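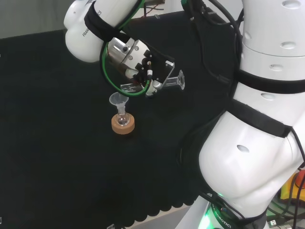
About the group

Mukon is a small research group in Bunbridge. We work on teaching robot arms to do bench chemistry, mostly the dull parts: moving powders and liquids from one vessel to another without spilling them.

Our main method is called Gwilliam. A person guides the arm through a task a few times, and the system learns from those runs which moments need care and which can be done quickly. It slows down near the mouth of a vessel and moves faster everywhere else. In our last round of tests we ran 1000 transfers with 63 kinds of container. Of these, 727 were finished with no help from a person. Most of the failures came from clear parts, which our cameras still have trouble finding.

Huw Powell leads the group. He started it after several years of running a teaching lab, and he still sets the test tasks himself.

Our next project, Wusia, looks at two arms sharing one bench. The first results are due in November.

We take students for short stays. Write to the office to ask about dates.

Page last updated 31/10/2025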